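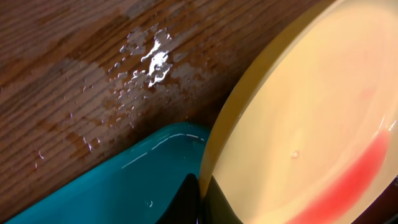 Borkowska, research engineer, Laltport Assistive Robotics Group
September 10, 2021

4. Working rules for liquids near the gripper

Most of the safety guidance we had when the project began was written with dry objects in mind, and we followed it happily enough until we moved on to kitchen tasks. Dishes bring water with them, and water goes where it likes. Figure 1 gives the view from the wrist during dish handling: clear liquid lies in beads and thin films over the wood, with a small drop on the turquoise plastic next to the yellow-rimmed dish. We have come to think of a surface in this state as the normal condition for household work, and we would gently encourage other groups to write their rules with it in mind.

Figure 1. Wrist view of a round dish and a turquoise plastic item, with liquid on the wood beside them.

The rules we settled on, which we call the Zosten rules after the kitchen where we first tried them, apply to every session in which an open liquid may be present. The operator looks over the work surface before the arm is powered and notes its condition in the session log. Cables and connectors stay off the tabletop altogether. Liquid on the surface does not stop a session, but liquid on the arm above the fingers does, and the arm then stays powered down until a second person has looked at it and signed the log.

We also ask that speed be lowered whenever the fingers work close to a rim. A smooth dish with a little moisture under it can slide a good deal farther than one would guess from the same dish on a dry table, and our early limits on grip force took no account of this. The present limits are set separately for wet and dry surfaces – a small change on paper, though it meant going back through all 6 of our task scripts.

Glare deserves a paragraph of its own. Where the liquid pools most thickly in Figure 1, it throws back a hard white reflection with ragged edges, and a vision system can easily take such a patch for an object. Our rule is that no grasp may be planned from a bright region alone; the planner needs a second cue, such as a rim or a change in color that stays put as the wrist moves.

We reviewed 1,601 logged grasps from the Fisemov trials against these rules and found 88 in which at least one had been broken, most often the one on noting the surface condition. We have since moved that entry to the first line of the log sheet, and a fuller review is planned for December.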